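Tollmont Vanity Basin: Owner's Guide
Section 4. Cleaning and Routine Care

4.1 Scope

This section covers routine cleaning of the ceramic basin, the chrome tap, the drain fitting and the painted cabinet front. It does not cover clearing a blocked trap (Section 5) or replacing the tap cartridge (Section 6).

The instructions apply to all Tollmont single-bowl vanities with a one-piece ceramic top. Owners of the Adis stone-top version should use the separate care sheet supplied with that top, as some of the products listed below will etch stone.

4.2 What you need

Two soft cloths, one for washing and one for drying
Neutral liquid soap
White vinegar, for lime scale on the ceramic only
Non-scratch cream cleanser, for grey marks
A small soft brush
Rubber gloves

A dark cloth is suitable provided it is colourfast. Wash a new cloth once on its own before using it on the basin.

CAUTION: Do not use steel wool, scouring powder, or the green side of a kitchen sponge on any part of the vanity. Damage caused by abrasives is not covered by the warranty.

WARNING: Never mix bleach with vinegar or with any other acid cleaner. The mixture gives off a poisonous gas.

4.3 Weekly cleaning

1. Clear the ledge and the wide side of the top. Lift bottles and soap dishes; do not slide them.

2. Run cold water for a few seconds and rinse loose hair and grit towards the drain. Grit left under a cloth will dull the glaze over time.

3. Wet the first cloth with warm water, add a little neutral soap, and wring it out.

4. Wipe the rim and the ledge behind the bowl. Work from the back to the front.

5. Wipe the walls of the bowl, starting at the rim and moving down. Do one side at a time and press the cloth flat into the curve where the wall meets the floor of the bowl.

6. Wipe the floor of the bowl last, finishing at the drain.

7. Go around the edge of the overflow hole with a corner of the cloth. Use the soft brush if there is build-up inside the opening.

8. Rinse the whole bowl with clean water.

9. Dry the ceramic with the second cloth. In hard water areas this step should not be skipped.

Note: Dried toothpaste and soap spots on the rim soften if a wet cloth is left over them for 3 minutes. Do not pick at them with a blade.

4.4 Grey marks and streaks

Grey lines on white ceramic are usually metal left on top of the glaze by rings, razors, buckets or tap tools. They look like scratches but in most cases will come off.

1. Wash and rinse the bowl as described in 4.3.

2. Put a small amount of cream cleanser on a wet cloth.

3. Rub along the mark with light, even pressure. Check the colour of the cloth as you go, or use a white cloth for this step.

4. Rinse well and look at the surface from a low angle under the room light.

5. Repeat up to 2 times. If a line remains and can be felt with a fingernail, the glaze is scratched and further rubbing will make it worse.

4.5 Lime scale

1. Mix 200 mL of white vinegar with the same amount of warm water.

2. Lay a cloth soaked in the mixture over the scale. Keep it clear of the chrome.

3. Leave for 20 minutes.

4. Remove the cloth, brush the area gently, and rinse with plenty of water.

CAUTION: Vinegar left on chrome will cause cloudy patches. If any reaches the tap or the drain rim, rinse it off at once and dry the metal.

4.6 Tap and drain fitting

1. Wipe the tap body and lever with a cloth dampened in soapy water. Do not spray cleaner directly on the tap; liquid can run under the lever and into the cartridge.

2. Clean the joint where the tap meets the ledge. Scale forms here first.

3. Wipe the metal rim of the drain and the cap. Use the brush in the gap between them.

4. Rinse, then buff all chrome with a dry cloth. 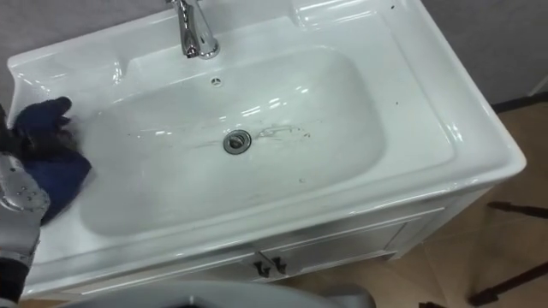

Malsha Dissanayake
Technical Writer, Bathroom Products

Marks such as the faint grey streaks beside the drain are treated as in 4.4. With the cloth against the left wall, let the loose part hang over the front of the rim as long as it does not drip onto the cabinet. Small dark specks on the right-hand rim should be wiped with soapy water first; use cream cleanser only on those that stay.

4.7 Cabinet front

1. Wipe the front panel with a damp cloth, then dry it straight away.

2. Run a dry corner of the cloth along the recessed edges of the panel, where drips collect.

3. Check the underside of the basin lip for standing water.

CAUTION: Do not use vinegar, cream cleanser or solvent on painted surfaces.

4.8 After cleaning

Rinse both cloths and hang them to dry away from the basin. A wet cloth left on the rim can leave a ring of scale, and a dark one may stain the sealant along the wall.

Inspect the sealant each March. If it has lifted or turned black, reseal as described in Section 7.

Section reviewed by Nimal Wijesinghe, Product Support
Issue date: August 1, 2025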